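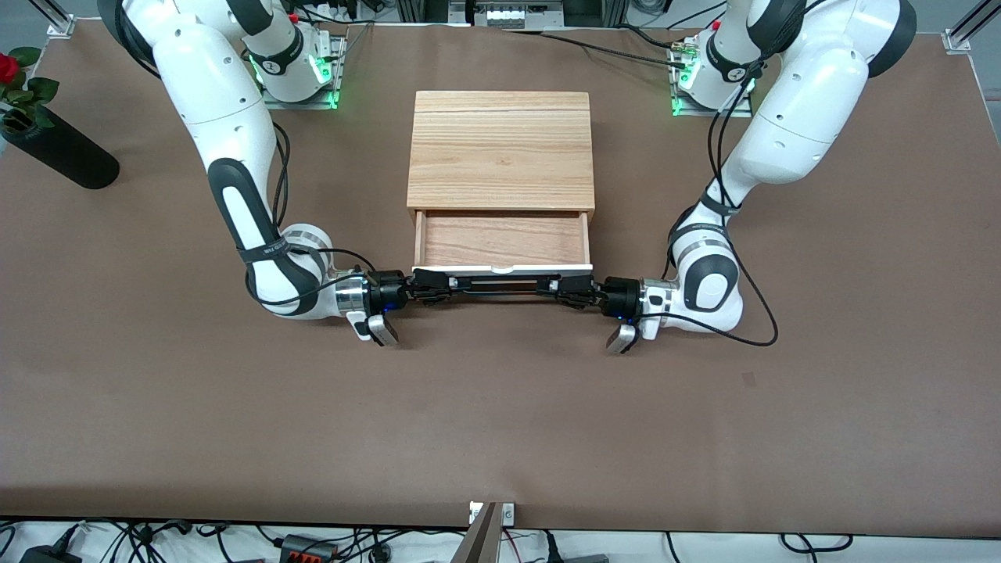

Preguntas frecuentes sobre el registro de diseños industriales

¿Puedo registrar un mueble que ya he enseñado en una feria?
Depende de cuándo. En la Unión Europea hay doce meses de gracia desde la primera divulgación. En otros países no hay ninguno, y el catálogo que repartió usted tan contento será la primera prueba en su contra.

¿Qué protege el diseño?
La apariencia: líneas, contornos, colores, textura. Si lo ingenioso es el mecanismo, pregunte por la patente o el modelo de utilidad.

¿Mi cuñado puede hacer los dibujos?
Puede. La oficina no pide título. Pide vistas coherentes entre sí, y ahí suelen empezar los disgustos familiares.

¿Cuánto cobra Clesance por la consulta inicial?
50 euros, que se descuentan si luego nos encarga la solicitud. La atiende Birutė Mets o, si el asunto toca Finlandia, Jarmo Heinonen.

¿Me basta con el diseño no registrado?
Dura tres años y solo sirve contra copias. Habrá que demostrar que el otro copió — y el otro, curiosamente, siempre dice que se le ocurrió en la ducha.

¿Contestan por teléfono?
Por las mañanas. Por la tarde redactamos, o eso ponemos en la factura.

Última revisión: 19/12/2020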